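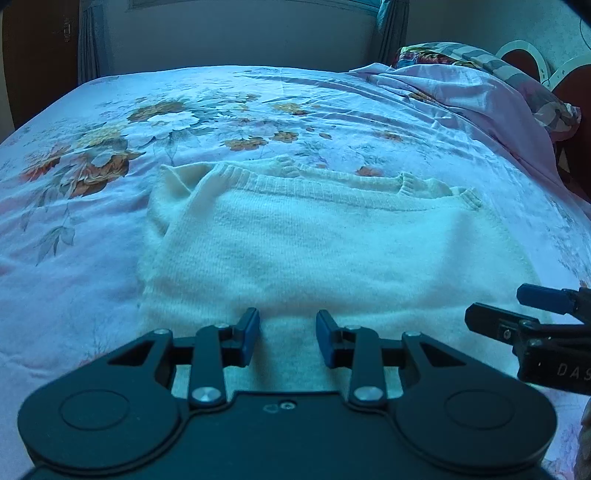 Subject: Re: Folding knits on the bed
From: Touran Ahmadpour
To: Household list
Date: 08/03/2024

Hooman Farahani wrote:

> My sweaters come out of the drawer with a crease straight down
> the front. I fold them in half lengthwise and then in half again.
> The fuzzy ones are the worst. Does anyone fold theirs some
> other way? I have one drawer and no closet rod.

Hooman,

The crease comes from that first lengthwise fold. Lay the sweater face down on the bed and smooth it from the neck to the hem with flat hands. Bring one sleeve back along the body, then the other, so each lies straight and doesn't cross the middle. Fold the sides in only as far as the drawer needs. Then bring the hem up once, and once more if the drawer is shallow. The front stays flat the whole time.

With a fuzzy knit I don't press the folds down. A thick sleeve will make a ridge along the side and you can leave it there. I keep no more than 3 in a stack.

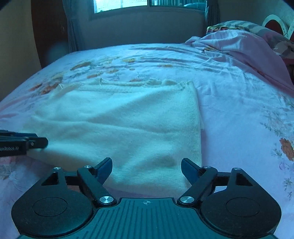 Shirin Shokri wrote to me off the list that she gave up on stacks and rolls everything, including the heavy wool. She gets almost 14 pieces in a drawer that way and can see each of them from above. Her complaint is that the ribbed hems stretch if they are rolled too tight, so she starts from the neck now and leaves the last turn slack.

I tried rolling in May and went back to folding. My drawer is too low for it and the rolls caught on the frame above.

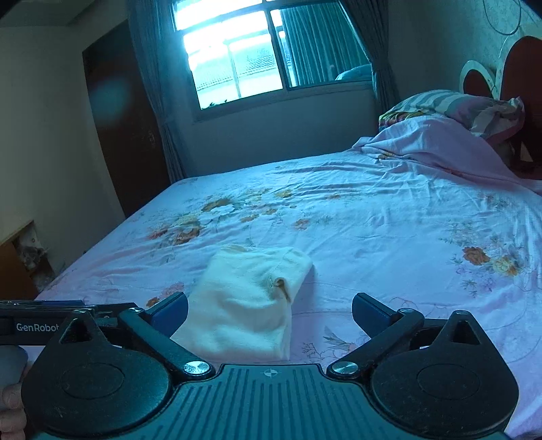

White and cream things I put away separately from the colors, and I look them over before they go in. Do this near a window in the daytime. Lamps hide a lot on pale fabric. If there is a small brown spot near one side, check whether it is a tag or a stain before you fold any further, and do the same if an edge looks a little yellow. Anything doubtful goes back to the wash pile. A mark left in a drawer all summer is much harder to get out.

I still don't have a good answer for turtlenecks. If anyone folds the collar down first, please write how it holds up.

Touran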